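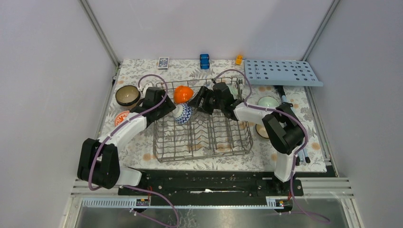

Slide 1. The rack and the rules

Good afternoon. Give the back rows a second to sit. Start with hands up: who here loads the dishwasher at home? Who reloads it after somebody else has loaded it? Wait for the laugh, don't fill the gap.

Say who I am. Meirion Phillips, I write about household advice and where it comes from. I am on until ten to three and Nest Prydderch has the floor after me, so keep it moving.

Point at the rack. Wire, upright tines, slots between them. Three bowls in it: the orange one on its side toward the back left, the white one with the blue zigzag leaning in front of it, the pale mint one toward the back right. Brown bowl and the white plate with the orange-red rim still out on the table to the left.

Ask the room: is that a good load or a bad one? Take two answers, no more. They will disagree. Good.

Slide 2. What we are told

Read these out flat, no comment yet.
- Bowls always face the center.
- Never mix bowls and plates in one row.
- Big things at the back.
- Rinse first. (Next line on the same slide: Never rinse first.)

All of it comes from leaflets, packaging and newspaper columns. I collected 163 separate pieces of loading advice for this talk. Stop on the number. Then: 6 of them gave any source at all. Two of those six gave each other as the source.

Don't get smug here. Some of the advice may be right. My complaint is that it gets said with so much confidence by people who haven't checked.

Slide 3. The slots are for plates

This is where I lose patience a bit, so slow down.

A row of tines suits a flat plate. You drop it in and it stands. A bowl is a different shape and it leans on whatever it can find. Go back to the first slide if anyone looks lost: one tipped on its side, one at an angle. Every leaflet drawing I have shows bowls in a perfect row, all the same bowl. Who owns that many of the same bowl? Ask it, someone usually does and is proud of it.

Mixed bowls are the normal case. An orange one, a zigzag one, a mint one, a brown one with a cream inside. Advice written for a matching set doesn't get you far with those.

Slide 4. Products that promise to fix it

The Grendgate insert. Clips over the tines, says on the box it "ends bowl tilt." I used one for a month. My bowls tilted the other way.

The Rukmont rack. Wider slots. Fine for soup bowls, and then side plates fall over. Skip the price story if running late.

Stöcker and Kovance both sell adjustable tines. I wrote to both asking what they had tested. Stöcker sent a brochure. Kovance sent the same brochure copy I had quoted to them in my letter. (Pause.)

If someone asks whether I would buy any of them: no, but I would take the Rukmont if it was free.

Slide 5. What I would accept as evidence

Same dishes, same dirt, same machine. One load by the rules and one load by whoever was nearest. Somebody else checks the bowls and doesn't know which load was which. 200 loads each way, 400 altogether. I have not done this. Say so plainly, it will come up.

What I have done is my own kitchen, and I don't trust that much either. I know which load I want to win.

Slide 6. What I do at home

Only because people always ask.

Open side of the bowl down or slanted down, so water has a way out. Leave a gap between neighbors. If two bowls nest, move one. Plates go in after the bowls, in whatever slots are left. I don't have a view on forks and I am not taking questions on forks.

Nest disagrees with me on plates last. She puts them in first and says the bowls can take their chances. Let her make the case herself, she has slides.

Questions. If it is quiet, go back to the first slide and ask where they would put the brown bowl. Repeat each question into the mic, the Tuesday group couldn't hear a word of them.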